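Gastton will move its small-goods sorting room to the Otel building in March, freeing the current ground-floor space for returns. The new room covers 400 square feet and will hold the same tables and shelving, with one change to the way loose items are stored.

Cardboard trays are being withdrawn. Each sorting table will instead carry a plastic bin, placed to the right of the work area so that the middle of the tabletop stays clear. Idalina Vilela, who manages the room, said the trays had softened at the corners after repeated use and no longer stacked evenly.
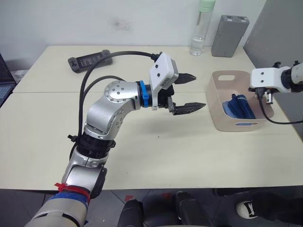 The order with the supplier, Morkix, is for 123 bins in the first delivery and 407 in the second. Bins with smooth walls and rounded corners were preferred, as dust and label scraps collect in the seams of folded trays. Labels will go on the short side only. The weight limit per bin has not been set.

Pao-chu Lau is drawing up the table plan. Tables will stand in two rows with the aisle between them kept free for carts, and full bins will be moved to the shelves at 4 p.m. each working day. Stock for the Tam account, about 1000 items, will be transferred last and kept on separate shelving.

Orders received during the move will be packed from the old room until its shelves are emptied.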